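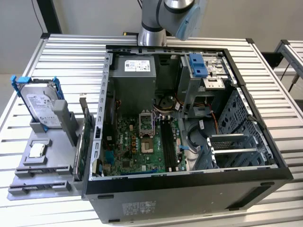

図3　側板を外したデスクトップ型コンピュータの内部。中央にCPUソケット、その上側に電源ユニットが見える。

4.2　使用済みコンピュータの保管と譲渡の判断

前節では、世帯が家電製品を手放すまでの期間を製品の種類ごとに比較した。本節では、その中でもデスクトップ型コンピュータ（図3）を取り上げ、所有者がどのような理由で機器を家の中に残し、どのような条件がそろったときに他人に渡すのかを検討する。冷蔵庫や洗濯機と違い、コンピュータは使わなくなった後も長く保管される傾向があり、回収制度の設計において特別な扱いが必要であると考えられる。

調査はGrorness地区とNyanda地区の二か所で行った。質問票は5月に配布し、回収した有効回答は964世帯であった。このうち、現在使用していないコンピュータを一台以上保管していると答えた世帯に対して、保管の理由、保管の年数、および譲渡の意思について追加の質問を行った。さらに、追加の質問に答えた世帯の中から20世帯を選び、一世帯あたり90分の聞き取りを実施した。聞き取りは第二著者のEscobedoが担当し、発言の分類は二人の著者がそれぞれ独立に行った後、一致しない箇所を話し合って決めた。

保管の理由として最も多く挙げられたのは、記録された個人情報への不安であった。写真、家計の記録、仕事の文書などが機器の中に残っており、それを完全に消す方法がわからないという回答が目立った。次に多かったのは、部品をいつか使うかもしれないという理由である。ただし、聞き取りの中で実際に部品を再利用した経験を尋ねると、経験があると答えた人は少なかった。Zerouali（第一著者）が以前の予備調査で「予定された再利用」と呼んだ態度が、ここでも確認されたと言える。この態度においては、再利用の計画は具体的な時期を持たず、保管を続けることの説明として用いられている。

三番目の理由は、購入したときの価格の記憶である。高い金額を払った物を無料で渡すことに抵抗がある、という発言が複数の世帯から得られた。ある回答者は次のように述べている。

「もう値段がつかないことは知っています。でも、買ったときは一か月分の給料でした。それをただで置いてくるのは、少し悲しいです。」（Nyanda地区、世帯主）

このような発言は、使用価値の評価と所有者の感情的な評価が別々に変化することを示している。前者は新しい製品の登場とともに早く下がるが、後者の低下はそれより遅い。両者の差が大きい期間には、機器は使われることも渡されることもなく、家の中にとどまる。本稿ではこの期間を「停滞期間」と呼ぶことにする。

停滞期間の長さには、地区による違いが見られた。Grorness地区では、Mostusという名の持ち込み窓口が駅の近くに設けられており、住民は予約なしで機器を預けることができる。一方、Nyanda地区にはこのような窓口がなく、回収を希望する住民は電話で申し込み、指定された日まで待たなければならない。聞き取りでは、Nyanda地区の回答者の多くが、申し込みの途中でやめた経験を語った。手続きの手間そのものよりも、受け取りの日に在宅しなければならないことが負担として感じられているようである。

ただし、窓口の有無だけで地区の違いを説明することはできない。Grorness地区の回答者は平均年齢が低く、集合住宅に住む割合も高い。住居が狭ければ、保管のための場所を確保することが難しく、その結果として早く手放すことになる可能性がある。住居の面積を統制した分析（表6）では、窓口の利用可能性の効果は小さくなったが、95パーセントの信頼水準において有意であった。したがって、二つの要因はどちらも停滞期間に関係していると見るのが妥当であろう。

譲渡の相手についても述べておく。保管中の機器を渡してもよい相手として、親族や友人を挙げた世帯は、事業者を挙げた世帯より多かった。この結果は一見すると個人情報への不安と矛盾しない。しかし、聞き取りでは、親族に渡す場合でもデータの消去を行わなかったという例がいくつかあった。ここでの信頼は、情報を守る技術に対するものではなく、相手との関係に対するものである。再生事業者Prastikが発行している消去証明書についても質問したが、証明書の存在を知っていた回答者は限られており、知っていた人の中にも、内容を読んだことがないという人がいた。

以上の結果の解釈には、次の点で注意が必要である。第一に、保管の年数は回答者の記憶に基づいており、購入の時期と使用をやめた時期が混同されている場合がある。第二に、すでに機器を手放した世帯については、手放す前の保管の理由を十分に尋ねていない。第三に、ノート型の機器は今回の分析から除いた。ノート型は保管に必要な場所が小さく、停滞期間がさらに長くなると予想されるが、この点は5.1節で改めて論じる。

4.3　小型家電との比較

デスクトップ型コンピュータについて得られた結果が他の製品にも当てはまるかどうかを調べるため、同じ質問票の中で、電話機と音響機器についても保管の理由を尋ねた。電話機では個人情報への不安がやはり最も多かったが、音響機器ではこの理由はほとんど見られず、購入時の価格の記憶と、贈り物であったという事情が上位を占めた。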